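The Odatus Table Mat in Brown
Item 1236

We have been selling things for tables since 1927, and in all that time the question we hear most often at the counter is still some version of "what can I put down so I stop worrying about my table?" This mat is our answer, and we're awfully fond of it.

The Odatus is a big, plain, flat mat for people who use their table for more than supper. Maybe you sew on it, or wrap gifts on it every December, or your kids do homework at one end while you pay bills at the other. It lies down nicely, gives you a calm surface to work on, and rolls up when company is coming. (Or leave it out! Plenty of our customers never put theirs away, and after a while it just becomes part of the kitchen.)

We tried a number of colors before settling on this brown. Our first try was a cream, very pretty, and it showed every crumb and pencil mark by Friday. Brown is kinder. It makes white paper and pale fabric easy to see, it goes with most wood, and it looks especially handsome on a light table.
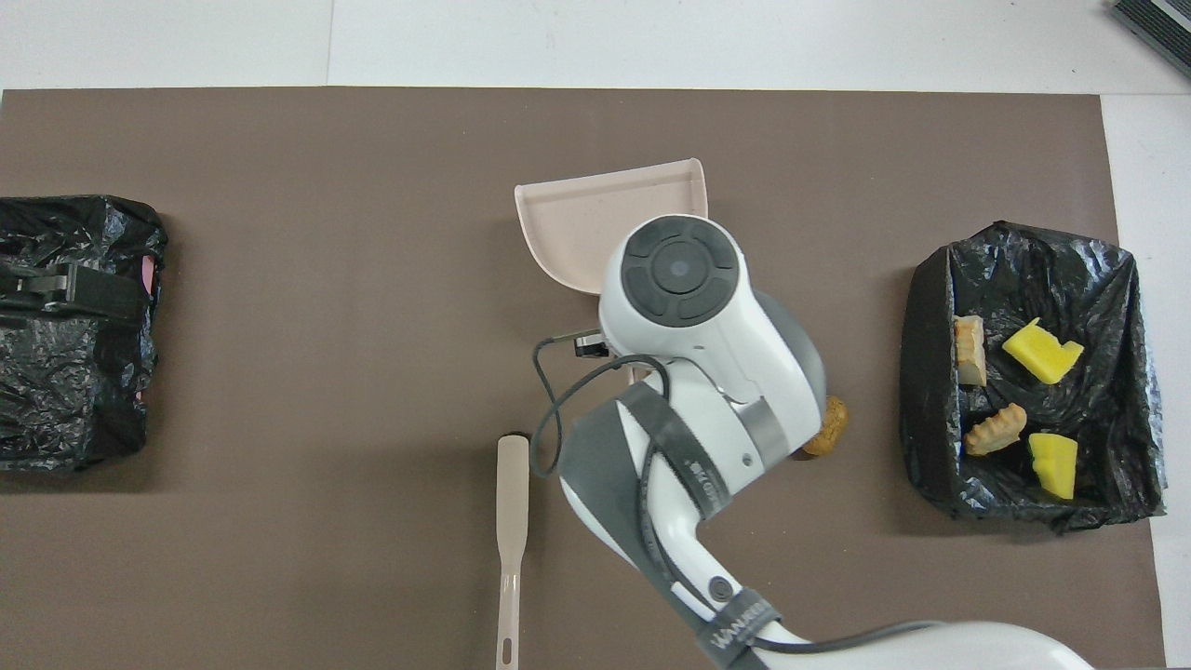

The large mat in brown, laid out on a white tabletop.

About the size
The large is a generous mat, so please measure your table before you order. Lay down a sheet of newspaper or an old bath towel where you would like the mat to go, live with it for an evening, and see if you bump into it. If you have a round table or a narrow desk, you may be happier with our Drarport mat, the smaller sister to this one, made in the same way and in the same brown.

What it's made of
The top is a smooth, close-grained synthetic, firm enough to write on with a single sheet of paper. The underside has a light grip to it, so the mat stays where you put it but still slides if you give it a proper push. It is 2 mm thick. We did make a 4 mm version for a while, and a few of you still write to ask for it, but the edge was high enough to catch a sleeve and we decided to let it go.

When it first arrives
Your mat will come rolled in a cardboard tube. Unroll it, lay it face down, and set a few heavy books on the corners overnight. Most are flat by breakfast. If yours is stubborn, a warm room helps a good deal. Please don't use an iron — we have seen the results and they are sad.

Cleaning
A damp cloth and a drop of dish soap will take care of nearly everything. Ballpoint ink is best wiped up right away. Skip the bleach and the scouring pads, and dry both sides before you roll it up again.

A word about heat
Coffee mugs are fine. Pots straight from the stove are not, so keep a trivet handy. We sell the Horrocks cork trivet, which sits very well on the mat and stores flat in a drawer.

Shipping and returns
Mats ship from our Gusodthorpe warehouse, and orders placed on a Friday afternoon go out the next working week. If you unroll it and the color isn't right for your room, send it back in its tube and we'll gladly swap it or refund you. January is our busiest month for exchanges, so things may run a little slower then.

Goes well with: Horrocks cork trivet, Drarport mat, storage tube with carrying strap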